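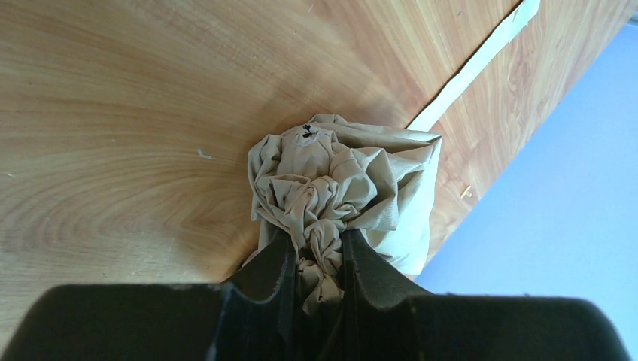

## Things I have learned shopping for a desk, a thread

1/ Went to Fothergill in Devton for a desk lamp in March. Came home with opinions about desks. The lamp is still at Fothergill.

2/ Every desk now has a name. I was shown the Haritz, a desk that costs 410 dollars and holds up a laptop. My current desk is a door on two filing cabinets and also holds up a laptop.

3/ The salesman asked what my "work style" was. I said sitting. He wrote that down.

4/ I do have a weakness for wood grain, I'll admit it. Give me some big curved rings and I'll stare at them through an entire budget call.

5/ There's a bigger Haritz for 742 dollars. It comes with a drawer. I asked if the drawer could be bought separately and was handed a brochure.

6/ Delivery to Vevthorpe is another 100 – it's one town over. I have walked there by accident.

7/ Assembly takes "under an hour." My last bookcase said the same thing and I had 3 screws left at bedtime. They live in a mug now. The bookcase leans.

8/ Someone in the replies says to buy used. I tried. The listing said "solid desk, minor wobble," which is two different desks.

9/ Update: measured the room. The Haritz fits if I give up the chair – so much for my work style.

10/ Still need a lamp.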